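Replacing the Processor in a Dell Desktop Board
Gusska Bench Notes, sheet 8
Last revised 22 Oct 2018

This sheet covers removal and refitting of a socketed processor on a full-size Dell desktop board with the board still mounted in its case. It assumes the heatsink is off and the old thermal compound has been cleaned away. Allow 40 minutes for a first attempt.

Before you start

Shut the machine down, unplug it, and hold the power button for four seconds. Lay the case on its side with the board facing up. Wear a grounded wrist strap clipped to bare metal on the chassis. Keep the plastic socket cover within reach if you still have it.

Opening the socket

Press the retention lever down and slightly outward until it clears its hook, then let it rise under control. Lift the load plate by its edge and swing it fully open. Do not touch the contacts.

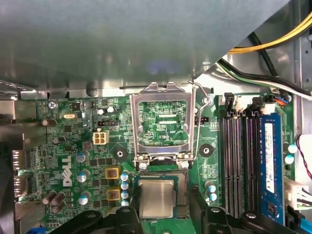 The load plate must stay fully open for the whole time the processor is moving in or out. A plate left half raised can drop onto the contacts. It is a rectangular metal frame with a large window, and on this board it stands up clear of the socket with the bent wire lever arcing down the right side. Check both before going further. If the plate sags, swing it back again.

Removing and placing the processor

Hold the processor by two opposite edges only. Lift straight up, with no tilt and no sliding. Put the old part in a Clundlow tray or any other antistatic carrier, contacts down.

To fit the replacement, find the alignment marks on the processor and on the socket and match them. Lower the part level and let go. It should sit flat under its own weight. If it rocks, lift it out and start over — never press on it.

Memory

Check the memory while the case is open. Open the latch, set the module in the slot with the notch over the key, and push down evenly. A module that is not fully seated can stop the machine from starting and is easily mistaken for a bad processor.

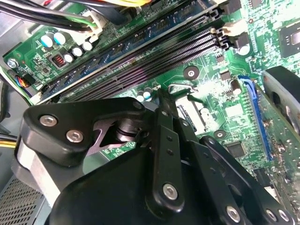 Grgić wrote in to say that the sheet should tell people to test with a single module first, in the slot the manual lists as number one, and add the others after the machine has passed its startup checks. The suggestion is sound and will go into the November revision.

Closing up

Recheck the seating of the processor before you lower the load plate. Look across the heat spreader from the side. All four edges should be at the same height. 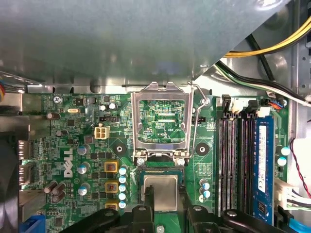 Lower the plate, then bring the lever down and tuck it under its hook. Some resistance is normal in the last part of the travel. Apply fresh thermal compound, refit the heatsink, and tighten its screws a little at a time in a cross pattern. Reconnect the fan before applying power.

Related sheets: Skurkolden 201, Thermal Compound and Heatsink Mounting.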